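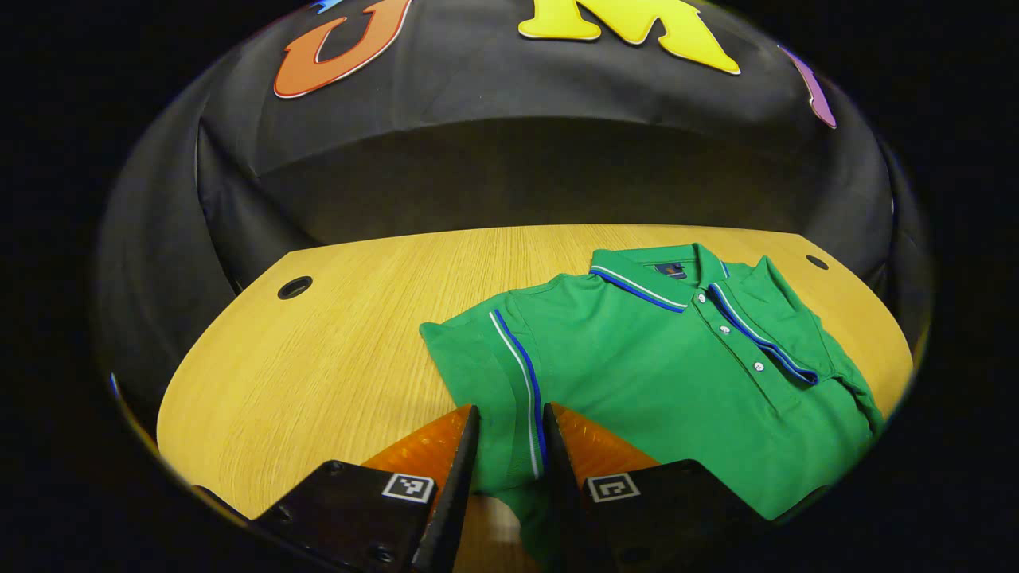
Textile Care and Fibre Knowledge
Handout 4: Knitted cotton and why it changes size

Last week we spoke about woven cloth. A woven cloth has two sets of threads which cross each other, and it can move only a little. A knitted cloth is made of loops, and a loop can become wider, shorter or longer when somebody pulls it. Please keep this difference in mind for all of today's lecture.

1. Three kinds of shrinkage

Relaxation shrinkage. In the factory the cloth is pulled during knitting, dyeing and drying. The cotton stays in this stretched form until it meets water. Then the loops go back to the shape they prefer. Most of this happens in the first wash.

Swelling shrinkage. Cotton fibres take up water and become thicker. The yarn must then make a longer way around its neighbours, so the cloth becomes shorter. A part of this comes back after drying, but not all.

Felting shrinkage. It belongs to wool and other animal hair. Students often write it in the exam for cotton, and I must take the points away.

2. Jersey and piqué

Plain jersey is smooth on the front. Its cut edges roll, as you noticed in the workshop. Piqué has tuck stitches, which give the small raised pattern we know from polo shirts. It is usually a little thicker than jersey and lies flatter when it is cut. Collars are mostly knitted separately as a rib, and they may shrink by a different amount than the body. This is one reason for a wavy collar seam after washing.

3. How we measure

We mark a square on the conditioned sample, wash it, dry it flat and measure again in both directions.

Change in % = (length after – length before) ÷ length before × 100

Worked case from the Porer sample: the length before was 355 mm and the length after was 344 mm. The change is –11 ÷ 355 × 100, or –3.1 %. The minus sign means shrinkage. Do not leave it out – without it your result says that the cloth has grown.

4. Washing conditions for the practical

Temperature 30 °C, normal spin, no softener. The Mondal samples go in a separate load, as the dye is not yet tested for bleeding. Samples must lie flat for one night before the second measuring.

5. For Thursday

Read the chapter on yarn twist up to the tables. Bring a ruler with millimetres and a pen for textiles. Calculate the change for the Dasau sample (before 484 mm, after 462 mm) and write two or three sentences on which kind of shrinkage you expect in it. The lab is open from the morning, but the dryer is used by the other group until lunch.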